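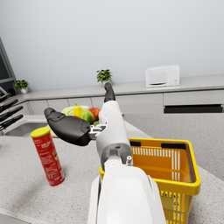
주방 조리대와 흰색 로봇 팔 (렌더링)

게시판 > 작업용품 > 장갑·보호구

제목: 니트릴 장갑, 파우더 없는 것 중에 손에 땀 덜 차는 제품 있습니까?

작성자: beandrop71
07/09/2021

안녕하세요. 한국어가 제 모국어가 아니어서 표현이 어색하면 양해 부탁드립니다.
저는 작은 작업장에서 센서 기판을 조립하고 있습니다. 지금까지 Ilitz의 얇은 니트릴 장갑을 사용했습니다. 한 상자에 298매가 들어 있는 대용량 포장입니다. 품질은 만족합니다. 그런데 9월인데도 작업장이 덥고, 한 시간쯤 지나면 장갑 안에 땀이 많이 찹니다. 벗을 때 손가락 부분이 뒤집혀서 다시 끼기가 어렵습니다.
Ploreo에서 나온 안쪽 코팅 제품이 있다고 들었습니다. 사용해 보신 분이 계시면 두께와 손끝 감각이 어떤지 알려 주시면 감사하겠습니다. 제 손 크기는 M과 L의 중간입니다.

답글 1
작성자: 납땜하는곰
Ploreo 코팅 제품 8개월째 쓰고 있습니다. 끼고 벗는 건 확실히 편해요. 근데 땀은 똑같이 찹니다. 니트릴은 공기가 안 통하니까 어느 회사 것이든 마찬가지예요. 안에 얇은 면장갑을 먼저 끼세요.

답글 2
작성자: isen_74
면장갑은 반대입니다. 보풀이 나와요. 손목 쪽으로 실밥이 삐져나와서 기판에 붙은 적이 있습니다. 굳이 속장갑을 끼실 거면 무보풀 나일론 장갑으로 하시고, 손끝 없는 형태로 사세요. 작은 부품 집을 때 차이가 큽니다.

답글 3
작성자: 납땜하는곰
저는 면으로 써도 문제 없었는데요. 한 번 빨아서 쓰면 보풀 거의 안 나옵니다.

답글 4
작성자: isen_74
세탁하면 섬유가 더 일어나는 제품도 있습니다. 클린 작업이 아니면 상관없겠지만 센서 기판이라고 쓰셨잖아요.

답글 5
작성자: beandrop71
두 분 답변 감사합니다. 저희는 클린룸은 아니지만 마지막 단계에서 렌즈가 달린 부품을 만집니다. 그래서 보풀은 조금 걱정이 됩니다. 나일론 속장갑을 끼면 겉장갑을 한 치수 크게 사야 합니까? 그리고 정전기는 괜찮습니까? 나일론은 정전기가 잘 생긴다고 배웠습니다.

답글 6
작성자: 창고지기H
정전기 걱정되시면 일반 나일론 말고 도전사 들어간 걸 찾으세요. 상품명에 제전이라고 적혀 있습니다. 물론 손목 접지 밴드는 따로 하셔야 하고, 밴드는 장갑 위가 아니라 맨살에 닿아야 합니다. 치수는 L로 가세요. M은 속장갑까지 끼면 손가락 사이가 당겨서 금방 찢어집니다.

답글 7
작성자: paul상회단골
라텍스는 어떠세요? Paul 쪽에서 파는 무분말 라텍스가 훨씬 부드럽습니다. 손끝 감각만 보면 저는 니트릴보다 낫다고 생각합니다.

답글 8
작성자: isen_74
라텍스는 알레르기 있는 사람이 같이 일하면 곤란합니다. 분말이 없어도 라텍스 단백질은 남아 있어요. 정전기 쪽으로도 라텍스는 추천 안 합니다.

답글 9
작성자: paul상회단골
혼자 일하시는 줄 알았습니다. 같이 쓰는 작업장이면 니트릴이 맞겠네요. 다만 니트릴도 싼 것은 손가락 관절 쪽이 뻣뻣해서 오래 끼면 아픕니다.

답글 10
작성자: beandrop71
동료 중에 라텍스를 만지면 피부가 빨개지는 사람이 있습니다. 그래서 라텍스는 처음부터 제외했습니다. 제가 본문에 썼어야 했는데 죄송합니다.
우선 Isenent 매장에서 손끝 없는 제전 속장갑을 두 켤레 주문했습니다. 겉장갑은 Ilitz의 L로 바꿔 보겠습니다. Ploreo는 낱개로 파는 곳을 못 찾았습니다. 혹시 소량 포장을 아시는 분이 계십니까?

답글 11
작성자: 납땜하는곰
소량은 저도 못 봤어요. 상자로만 팝니다. 그리고 속장갑 사셔도 한 시간마다 갈아 끼세요. 젖은 채로 계속 끼면 손 트고, 저는 그거 때문에 피부과 갔습니다.

답글 12
작성자: 창고지기H
갈아 끼는 건 저도 동의. 속장갑은 두 켤레로 모자랄 겁니다. 말리는 시간이 있어서요.

답글 13
작성자: beandrop71
알겠습니다. 네 켤레로 주문을 변경했습니다. 도착하면 사용한 느낌을 여기에 적겠습니다.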